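Section 4: Mixing and storing your nutrient solution

By now your Priller herb tower should be standing level with the pump seated in the tank. I've set up more of these than I care to admit, so I'll give you the order that works for me, plus a few warnings I learned with wet socks.
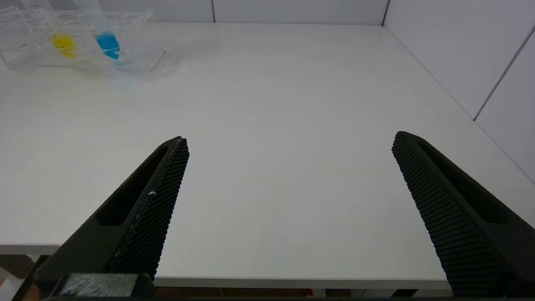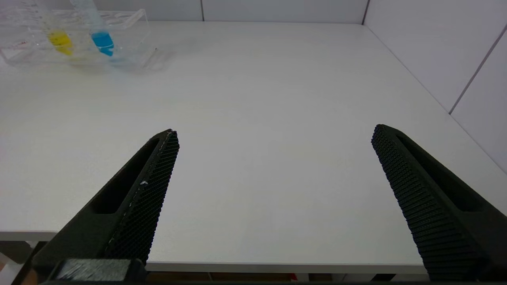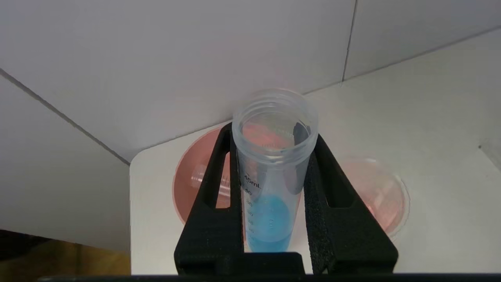
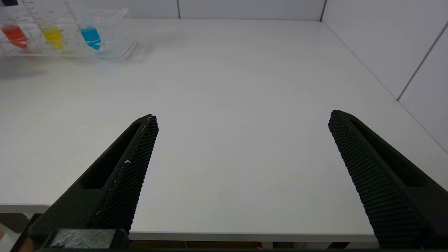

The nutrient kit comes as two concentrates, A and B, and they must never meet at full strength. They clump into a chalky sludge and your basil gets nothing out of it. I measure each one into its own small tube - a clear plastic one with a cone-shaped bottom, like the uncapped one held upright in the third picture, is great for this because the last drops collect at the point. Label yours A and B with a marker. Ask me about the May I mixed them up (or don't!).

1. Fill the tank with cool tap water up to the lower line. Leave the top-up lid open.

2. Shake bottle A hard, then measure 20 ml into tube A. Pour it in and stir for a slow minute.

3. Wait 2 minutes. I make coffee. My neighbor Reto Trummer skips the wait and wonders why his tank looks like milk.

4. Repeat with bottle B and tube B.

5. Fill with water to the upper line, close the lid and switch the pump on. You should hear a soft gurgle at the top tray. If you hear a rattle, go back to Section 3 and reseat the pump.

Note: If you have hard water, use 15 ml of each to start and see how the leaves look after a week. Brown tips mean too much food, pale leaves mean too little.

Caution: Switch the pump off and pull the plug before you put a hand in the tank. Every time, even for a dropped spoon.

Storing the concentrates

Keep both bottles somewhere dark and cool, caps on tight. A kitchen cupboard is fine, the windowsill isn't. Rinse the tubes with plain water after each use - no dish soap, it foams like crazy once the pump gets going - and let them dry upside down on a towel.

Replacement bottles are part number 149. The big refill pack fits the older Gornex tower too, but the doses are different, so check the table in Section 7 first.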